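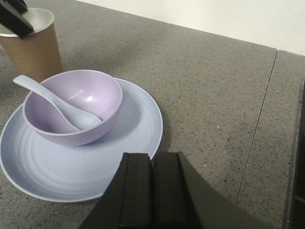

Figure 6. Wrist view, right arm. Bowl on plate with spoon inside; thin gap between fingers.

6. Setting up a tableware task

This section covers the Kudo two-arm workcell with parallel grippers and wrist cameras. Complete Section 5 (arm homing and gripper calibration) before starting. The steps assume that the Tedar control software is running and that both arms show Ready.

6.1 Preparing the surface

1. Wipe the counter and let it dry. Crumbs under a plate change its height and can cause a failed grasp.

2. Set the plate down first, then the bowl on the plate, then the spoon in the bowl. The bowl does not have to be centered. Leave part of the plate rim clear on the side nearest the working arm.

3. Lay the spoon so that the handle extends past the rim of the bowl. A handle that lies fully inside the bowl cannot be reached by the standard fingers.

4. Keep cups and other light items away from the planned path of either arm. Paper cups tip at low contact force and are not covered by the default collision map.

NOTE: Speckled stone and terrazzo-type counters are supported. Seams between counter sections may be read as object edges. If this happens, open Scene > Mask and draw a line along the seam.

6.2 Checking the wrist view

5. In Tedar, open Cameras and select the wrist camera of the arm you are setting up. Both of that arm's fingers must be visible at the bottom of the view. If one is missing, the camera bracket has turned; see Section 3.

6. Check for glare. A small highlight on the inner wall of a bowl is acceptable. If the highlight hides the rim, dim the nearest lamp or move it to the side.

7. Select Detect. Outlines are drawn over the plate, bowl and spoon. If the plate and bowl are outlined as one object, raise Color Separation by 2 and repeat. This is common with pastel dishes of similar shade.

CAUTION: Keep hands out of the work area while Detect is running. The arms may shift slightly to improve the view.

6.3 Positioning the second arm

8. Set one arm to Hold and the other to Approach. The Hold arm stays where it is – it does not yield if the Approach arm comes close.

9. Jog the Approach arm toward the bowl at low speed. Stop when a finger is at the inside of the rim, and check its position in the wrist view of the Hold arm.

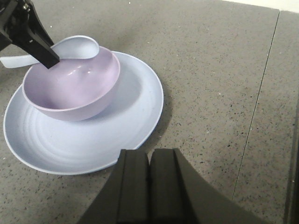 10. Set the grip force. Start at 4 on the force scale for plastic bowls. Do not exceed 23 with any tableware.

11. Select Save Pose and enter a name. Names are shared between arms, so include the side (for example, bowl_rim_left).

CAUTION: Do not close the fingers on a spoon and a bowl rim together. The spoon may slip and be thrown from the plate.

12. Select Return. Both arms retract. If either arm has not parked after 90 seconds, press the stop button and repeat homing.

6.4 Replacement parts

Finger pads and camera brackets are supplied by Nasico. Quote the serial number on the base plate of the arm when ordering.

Section revised May 12, 2025 – C. Potgieter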